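Stolby gripper — bench notes, November

Back at the shared shop after lunch.

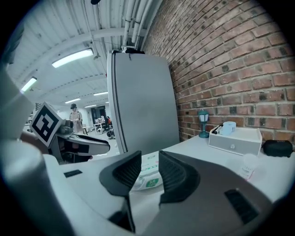

Reprinted the left finger at 105 percent and I like it way better! The old one flexed like crazy past the second screw (my fault, I skimped on infill). Grip force is set to 65 for now, and the servo still buzzes a bit when it holds — might be the Mulder board, might be my wiring.

Logged 171 open/close cycles, 3 stalls, all on closing. Next up: swap the spring, then bug the Wovwood folks for longer screws.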